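Notes on a Stopped Run at the Round Table

This post records a fault that occurred during tabletop work on the Pillai cell in October, together with the findings of the review and the changes now in force. It is posted here because several readers who run similar cells at other sites have asked how we handle stopped runs, and because the first explanation we gave internally was wrong.

The task in question is simple. A set of small kitchen items is placed on a round white table beside the workstation. The arm picks up one item, moves it to a new spot, lets go, and returns to its rest position. An operator stands behind the workstation during the whole run and has a stop within reach. The work was moved from the Baltdale site to the present room in the spring, and the motion limits were carried over from Baltdale with it. That last point matters for what follows.

The fault

The run had been planned at 200 picks. At pick 81, shortly after 3 p.m., the arm came down over the near side of the table and continued past the height at which it should have slowed. The fingers met the tabletop. The force limit tripped, the arm held in place, and the operator pressed the stop. The time between the trip and the stop was under a second according to the log. No person was touched, and no person was inside the marked reach of the arm.

Damage was minor. One finger was bent at the outer link and was replaced the same afternoon from stock. The tabletop was checked under a hand lamp and showed a short scuff, which came off with a cloth. The item being picked was set aside and later put back in the set.

It should be said that the safety system did what it was bought to do. The concern of the review was that it had to act at all. A force limit is the last layer, and a cell that depends on its last layer during normal work is not in good order.

The first explanation

The entry made on the day gave the cause as "glare from metal items." This was a fair guess. The tabletop is glossy, the pots and the bowl are polished steel, and the depth readings in this room have always been less steady over metal. The sensor was cleaned, the light panel was moved, and the cell was put back to work the next morning.

Within 11 picks the same low approach appeared again. The operator stopped the arm by hand well above the table, and the cell was then taken out of use until the review was finished. In hindsight, the cell should not have been restarted on the strength of a guess, however fair. 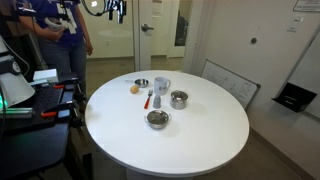
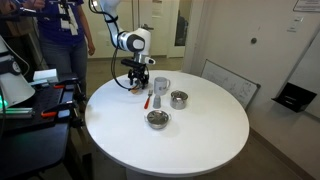
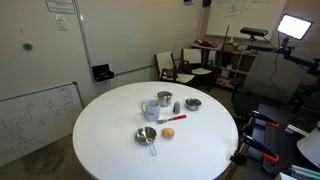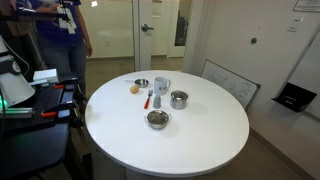
The round table and item set used for this work.

What the review found

The review compared the logged arm height with the height of the table, measured by hand at the center and at points along the rim. The tabletop was lower than the value stored in the Plarkano controller. The stored value was the one measured at Baltdale, on a hard floor. The present room is carpeted, and the table has a single pedestal base. It had settled, and it had settled unevenly, so that the side nearest the workstation was the lowest part.

For most of the run the difference did not matter, as the arm finds the top of each item by depth reading and works down from there. The stored table height is used only when the reading over an item is poor. In that case the controller falls back to the table height and applies a fixed slow-down margin above it. A second error then came into play. The margin had been entered as a negative offset during the move, and the arm was therefore told to slow down below the table surface. Glare may well have caused the poor reading that led to the fallback. It did not cause the contact.

Both values had been in the controller since the spring. Almost 400 picks had been completed on them without a stop, and this was taken as proof that the setup was sound. The review does not accept that view. Those runs rarely used the fallback, and so they said very little about it.

Changes now in force

Table height is measured by hand at the start of each working day and whenever the table has been moved or leaned on. The figure is written on the day sheet before the arm is powered.

The Restov checking script now refuses any slow-down margin that is zero or negative. It also reads the values back to the operator, who must confirm them.

When the depth reading over an item is poor, the arm pauses above the table and waits for the operator. This has made the runs slower - a full set now takes most of the day - and the slower pace has been accepted.

After any force trip, the cell stays off until a cause has been shown by measurement. A written guess is no longer enough to restart it.

Values carried over from another site are treated as blank and must be measured again in the new room.

Open items

The pedestal has not yet been fixed to a firm base. A plywood square under the carpet was tried and rejected, as it rocked. A steel plate has been ordered. Until it arrives, the daily measurement stands in for it, and the readings so far have moved by a small amount from one week to the next.

The question of glare also remains open. A matte cover for the tabletop has been suggested, but it would change the look of the table for every earlier run in the record, and no decision has been made. Readers who have worked with polished steel on a light surface are invited to write in with the settings they use.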